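4.2 Open-Day Demonstration

The demonstration was held at the Gandamik site in March. Visitors worked in groups of 9, and each group was given 30 minutes at the Fivano station. Handling was done with hand-held grippers over a wooden table fitted with a black wire mesh holder. The stainless steel cup was grasped at its sides, just below the rim (Figure 3a).
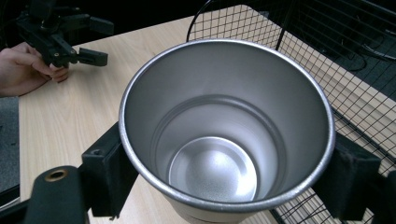

4.3 Condition of the Work Surface

The same table was kept for all sessions, and no covering was applied. Marks on the wood were recorded but were not treated as a fault. Two scuffs lie in the open area in front of the mesh basket, the lower one longer and darker than the upper (Figure 3b). Their effect on grasping was not studied. 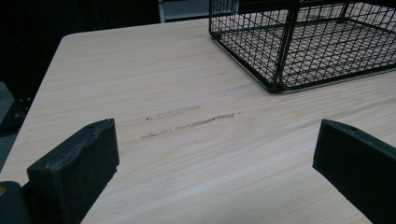
Figure 3. Mimiver demonstration: (a) cup held between the gripper fingers; (b) tabletop with scuff marks.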